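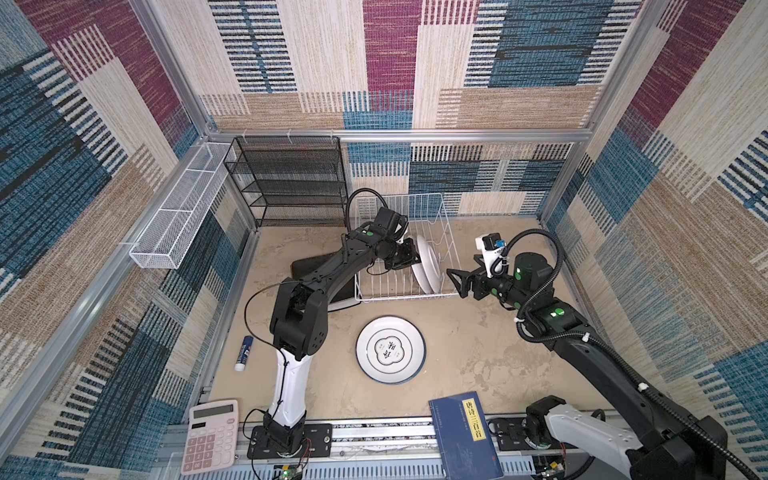
*Black mesh shelves and a white wire basket, with patchwork fabric on the walls.*

## Gravel, round two

So I finally finished the drainage trench behind the patio, and my back would like a word with all of you! I dug it 8 inches deep in May, thought I was done, and then Édgar Villca came over with his level and showed me the whole run was sloping toward the house (oops).

Out it all came. I'd already hauled 20 bags of pea gravel up from the driveway, so you can imagine my mood.

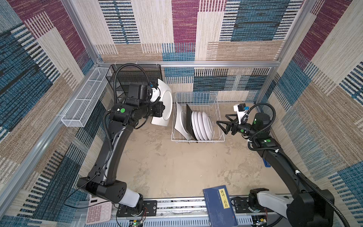
The second try went better. I used crushed stone this time, wrapped the pipe in fabric, and ran a string line the full length before I put a shovel in. If your yard has heavy clay like ours does out here in Traltthorpe, please check your slope twice. I still have most of the pea gravel, by the way, so bring buckets if you want some.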